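# Resetting the kitchen cell and dressing the arm cables

Applies to the Tufa tabletop cell at Wotutby. Read it through once before you power anything down. Revised 2018-02-15 by Elie Nasrallah.

## 1. Park and lock out

1. Finish or abort the running job from the Cilteck console.
2. Jog the arm clear of the toaster oven at low speed.
3. Press the stop button and hang the tag on it.

Leave the controller on. The joint brakes hold, and you keep the encoder values for the check in step 3.

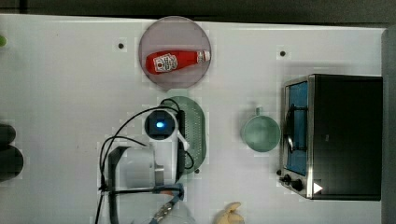 With the tag in place, run a hand along each cable from the gripper back to the base. Feel for flat spots, nicks and stiff sections. A cable that has gone stiff near the wrist gets replaced, even if the signal is still good. Spares are in the Bultlow cabinet, drawer 7.

## 2. Set the cable slack

The loops at the wrist need enough length for a full turn of the last joint, and no more. Too short and the connector works loose. Too long and the loop drags across the table and moves the props.

- Release the ties at the wrist first, then the ones lower down.
- Turn the wrist by hand to each end of its range, with the brake released from the console.
- Retie with up to 10 cm of free loop on the outside of the bend.
- Seat each connector until the collar stops. Don't use pliers. 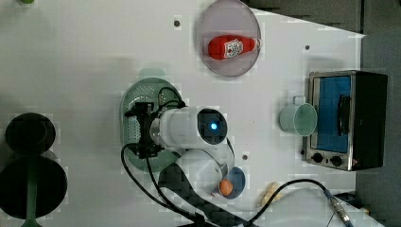
*Gripper above the green colander, cables looped around the arm.*

Clear the tag, restart, and run program 69 at low speed. It swings the wrist through both limits. Stop it if a loop catches on anything, and go back to the ties.

## 3. Check the wrist camera

Wipe the lens with a dry cloth. Open the live view and compare it with the saved reference. If the table holes are off by more than 9 pixels, the bracket has shifted: loosen both screws, square it up, tighten, and calibrate again. 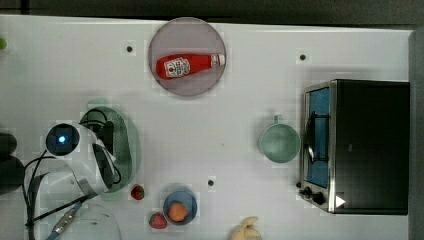 Calibration needs the props left where they are until the last pose is logged. Save the new file under the cell name, then copy the old one to the archive folder. Cable replacements go in the log with the drawer number and the joint.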